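Stalby Paper Table Set

Contents
The set covers drawing and writing work on large sheets of paper laid out on a table. It has 1253 clips and 2138 still pictures, sorted by task. Gregor Tennant and Guðlaug Snorradóttir wrote the task list. Labels were checked by Osian Eynon.

Folders
sheets: paper laid flat, smoothed, turned or folded
strokes: lines, letters and simple shapes
pots: pots standing on or beside the paper, moved or left in place
clearing: paper lifted, rolled up and put away

A clip goes in the folder for its main task. If a pot is moved in the middle of a drawing, the clip stays in strokes and gets the tag pot_moved.

Labels
Each clip has one line in labels.csv with the folder, a short sentence on the task, the table number and the paper size. Sentences are lower case with no period. Paper size is small, medium or large. Table 3 was replaced in March and the new one is listed as 3b.

Known problems
White paper under bright light loses its edges in some pictures. Creases are faint and should not be used to tell one sheet from another. In the first 300 clips the paper size was entered by hand and a few entries are blank. Blair Farquharson is filling these in.

Sample
From the sheets folder, size large. The paper has light creases and covers most of what can be seen of the table.

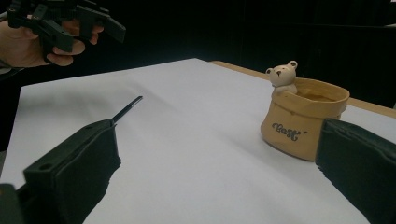
Splits
700 clips are kept for training in the small version. The full version has no fixed split. Keep clips from the same table together if you make your own.

Changes
1.1: added the clearing folder
1.2: renamed table 3, fixed spelling in the task sentences

Send label corrections to Reinhold Lindemann with the clip name and the line as it should read.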